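Can a robot tidy your desk yet?
Kids' Corner — Ask a Grown-Up Who Works With Machines
by Florian Hamel
26 January 2022

Quick one this week. Lots of letters asking the same thing. When do I get a robot to clean my room?

Short answer: not yet. Long answer: keep reading, it's more fun.

Think about a job you hate. Putting stuff away, probably. Your desk has a magazine on it, and your mom wants the magazine on the shelf. Easy! You look, you grab, you walk, done. You don't even think about it.

Now be a machine. First problem, where is the magazine? You have a camera. The camera gives you millions of tiny colored dots. Some dots are desk. Some dots are magazine. Which ones? Nobody drew a line around it for you.

And desks are sneaky. Wood has stripes. Metal is shiny. A dark spot could be a crumb you should wipe up, or it could just be part of the wood and you'll be wiping it till June.

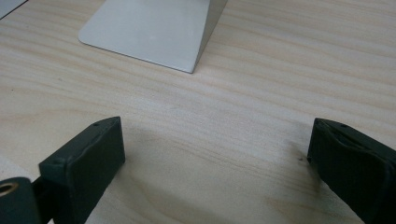 Second problem, hands. Count the fingers on one of yours. Now tape your hand up so only two of them work, a thumb and one more. Make them stiff, like blocks. Lots of robots have a hand like that, called a gripper. It opens. It closes. Thats pretty much it.

Two fingers can do a lot! A block, a sock, a cup. Pinch and lift. But a flat thing lying on a flat table is hard. Where do you pinch? There's no side to hold. You and I slide a fingernail under the edge, or drag the thing to the end of the table so part of it sticks out. Took us years of being a baby to learn that.

Try it at home. Two pencils, one in each hand, erasers down. Pick up a magazine. Put it somewhere else without dropping it. My best time is 15 seconds and I cheated a little. 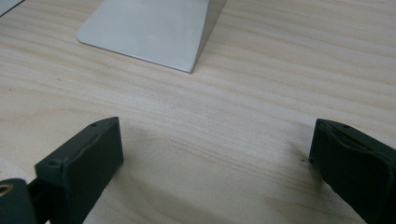 Third problem, knowing how hard to squeeze. Too soft, it drops. Too hard, the cover rips. Your skin tells you. It feels a thing start to slip and your fingers squeeze more before you even notice. Some robots have feelers in their fingertips now but plenty don't, they just close and hope.

So how do you teach a machine any of this?

You could write out every step. Go forward, go down, close, go up. Works great in a factory where the same part comes down the same belt in the same spot. The Trelis shop near me has an arm that puts lids on paint cans, 173 cans before lunch, never gets bored. Move the can over by 3 inches and it puts the lid on nothing. Very proudly.

Your house isn't like that. Stuff moves. Your little brother moves it.

The other way is to show it. A person does the job, and a computer saves what the cameras saw and how the hands moved. Then they do it again. And again. Things in different spots, different things. One way is to have people hold the grippers themselves, one in each hand, so the computer sees the job done with the same kind of stiff fingers the robot will have. After lots and lots of turns the computer starts to get the idea — things like this, you grab like that.

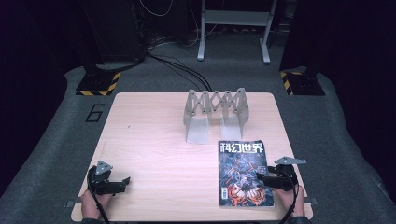
It's slow. Say you practice one chore for 90 minutes. That might be just a tiny bit of what the machine needs. And then it only knows that chore! Ask it to fold a towel and it has no clue.

What about things that fold or stretch? Worse. A block stays a block. Anything with hinges and crossing bars can change shape when you push on it, so the robot has to guess what the far end will do when it pulls the near end. Same with towels, pants, bags, and pages that flop open while you carry them. Flopping is the worst.

Two hands help. One holds, one moves. But now both have to work together and not bonk. Rub your tummy, pat your head. Yeah. Like that.
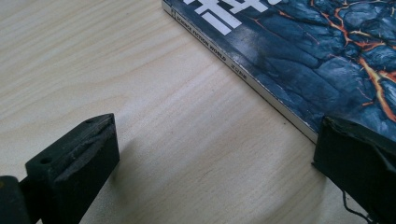 OK so what CAN they do now? Here's my list, made fast, sorry if I forgot your favorite.

Vacuum the floor: yes, if you pick up your socks first.
Carry boxes around a warehouse: yes, every day.
Put one kind of thing in one kind of box: yes, pretty good.
Clear a table with anything on it: sometimes, slowly, with a person close by.
Make your bed: in some labs, and you would do it faster.
Clean your whole room: nope. Sorry.

Mok from Galia Street wrote in to ask if robots get tired. Arms don't get sleepy, but motors get hot and parts rub and wear down, so somebody has to fix them. That's a real job btw, and a good one.

And Cirero, from the same street, asks if a robot could do homework for you. It would have to find your backpack first.

Send me your pencil times! Grown-ups can play too. Next week, why do elevators have that button that doesn't seem to do anyhting.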